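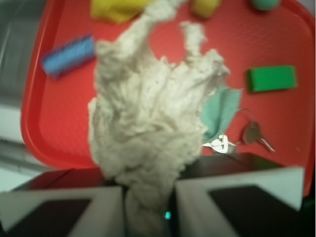 Off-white cloth, held at the lower end.

Pundus Help Desk: Writing Groups and Challenges
Ticket subject: Chapter lost its middle after I moved it in the outline
Product: Pundus desktop, with Jonitix backup turned on
Status: Solved

Hello, and thank you in advance for reading all of this, because I know I go on. I'm in the middle of a novel called Bakeno (it's the name of the village, and I'm still not sure I'll keep it) and this morning I dragged chapter 15 up the outline so it would come before the wedding. The title moved just fine. When I opened it, though, the first page was there and the last page was there, and everything in between was gone! The word count on the side still says what it said yesterday, so I'm hoping the words are hiding somewhere.

What I've tried so far: closing and reopening, dragging the chapter back where it came from, and pressing undo more times than I care to admit. Undo brought back a comma.
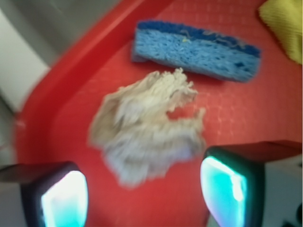 Posted by Leire Carrasco | Feb 25, 2018 | Member, Slow Drafters group

I should add that I split this chapter into scenes back in October, when our group did the outlining challenge, and I gave every scene a little colored label. The scenes that vanished are the ones labeled "Vidal," who is my ferryman. Scenes with no label are all still there. I don't know if that helps, but I'd feel silly if it mattered and I'd left it out.

Reply from Nuria Alcaraz, Pundus support

Hi Leire, please do go on, the part about the labels is the most useful thing in your message! I don't think you've lost anything. When a chapter is moved, the outline sometimes keeps a label filter switched on from the last time you used it, and scenes with that label get folded out of view. The word count still includes them, so yours staying the same is a very good sign.

Before you touch anything else, please make a copy of the project from the File menu. Then open the Outline panel, click the small funnel at the top, and choose Clear All Filters. Close the chapter and open it again. If the scenes don't come back, leave everything as it is and write to me here, and we'll go into the Jonitix backups together. Those keep the last 200 saves, so yesterday's draft should be well within reach.

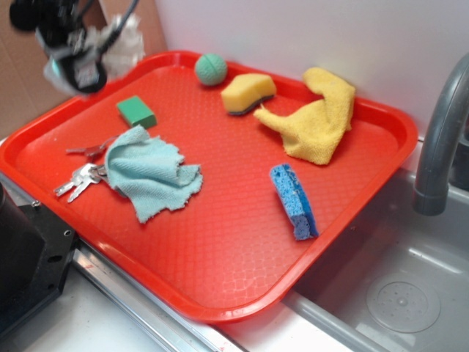
The one thing I'd ask you not to do is restore a backup over the project you have open. It's tempting when you're worried (I've done it with my own short stories, and lost a whole evening's work that way), but it replaces the outline as well as the text.

Reply from Leire Carrasco

Nuria, they're back! All 3 scenes, ferryman and all. I made the copy first, like you said, and then the funnel had a tiny dot on it that I'd never noticed. I must have filtered out Vidal when I was working on the wedding and forgotten all about it.

One small leftover: 2 of the scenes came back in the wrong order, with the crossing after the storm. I dragged them around by hand and they've stayed put through a restart. Should I worry?

Reply from Nuria Alcaraz, Pundus support

Wonderful news! No need to worry about the order. Hidden scenes can end up swapped when their chapter moves, and once you've placed them by hand the outline remembers. I've passed the swapping along to the people who look after the outline panel, with your steps attached. I'm marking this solved, but the ticket will open again if you reply to it. Good luck with the wedding chapter!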